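3.2 Setting and workstations

The study was done in two office buildings in Alavberg, both used by the same translation company. In the first building the workers sit in one large room on the ground floor. In the second building they work in small rooms, and most of these rooms have a door that closes. We chose this company for the reason that the work is the same in both places: long hours of reading and typing, with few meetings and almost no walking between tasks. Earlier studies of sit-stand desks often mixed people with very different jobs, and it was then hard to say if a change in posture came from the desk or from the job itself.

In total 99 workers took part. All of them had used a fixed desk before the study began in January. Workers with a back operation in the past year were not invited, and neither were those who already had a height-adjustable desk at home. Participation was voluntary, and the managers did not receive any data about single persons.

Each participant was given an electric standing desk with a plain top and two legs. The colour and the shape of the top were kept the same for all participants, because in our pilot some workers complained that a colleague had received a "better" desk, and we did not want this feeling to influence the answers. The height was changed with a hand switch. No reminder to stand up was given by the desk or by the computer. Participants received one printed page about desk height, with the advice to keep the elbows at the level of the top and the shoulders low.

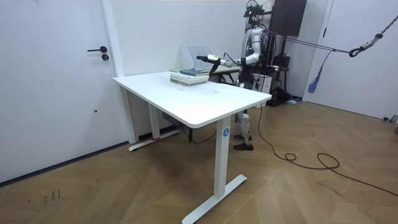 Figure 2. Height-adjustable desk on a herringbone floor.

The desk height was recorded with the Pindow logger, which stores a new value each time the top moves and stays at the new height for longer than five seconds. Shorter movements were removed, as we considered them corrections and not real changes of posture. The values were then sorted into sitting and standing with a limit that was set for each person at the first visit. We are aware that a high desk does not prove that the person is standing. A worker may leave the room for lunch with the desk raised, and the logger will count this time in the same way. For this reason we also asked for a short diary, which is described in section 3.3.

Comfort was measured with the Wovel scale. It asks about the neck, the shoulders, the lower back, the legs and the feet, and each body part is rated at the end of the working day. We used the version adapted by the Limsakul group, where the wording is shorter and the question about footwear is put first. This order was helpful for us. Many participants changed to softer shoes during the winter months, and without the footwear question we could have taken a lower score for tired feet as an effect of the desk.

Some differences between the buildings could not be removed. The large room has a carpet, while the floors in the small rooms are hard. Standing on a hard floor for a long time is known to be less comfortable, and two participants from the second building asked for a mat in the first month. We decided to allow mats for everybody in that building and to note who used one. The light is also different. In the large room the lamps are fixed to the ceiling and a raised desk brings the screen closer to them, so that several workers turned the screen to avoid glare. We did not correct for this in the analysis, but we return to it in the discussion.

Noise was a more difficult matter. In the diary, workers in the large room wrote that they did not like to stand when their neighbours were sitting, as they felt watched and their voice on the telephone carried further. Such remarks were rare in the small rooms. We had not planned any question about this before the study, and for that reason the remarks were collected only from the free text field. They were read separately by two of the authors and placed into groups. When the authors did not agree, the remark was discussed until one group was chosen, and a remark that fitted no group was kept under "other".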